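Front loader smells musty — do the cleaning tablets do anything?

Nobuhle Sithole
Towels come out of our front loader smelling like a pond. A shop sold me Fedis tablets, 3 in a box, and swore by them. I have my doubts. Has anyone had results?

Thabiso Shezi
Never used them. Try vinegar.

Chantelle Pretorius
I wouldn't bother with vinegar or tablets until you've wiped the rubber seal and pulled out the filter. Then run it empty at 60 — no, the manual for mine says 40 is useless, go hotter. Leave the door ajar afterwards. A tablet can't reach gunk under a fold of rubber, whatever the box claims. I also wipe the recess in the door ring where you put your fingers. 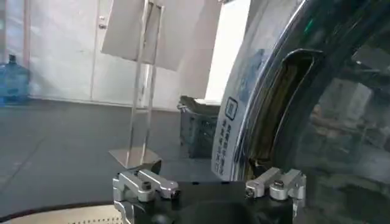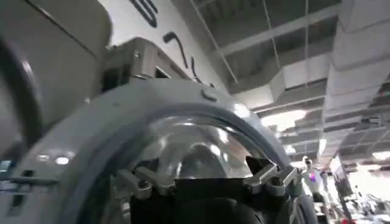
First picture: chrome door ring and handle recess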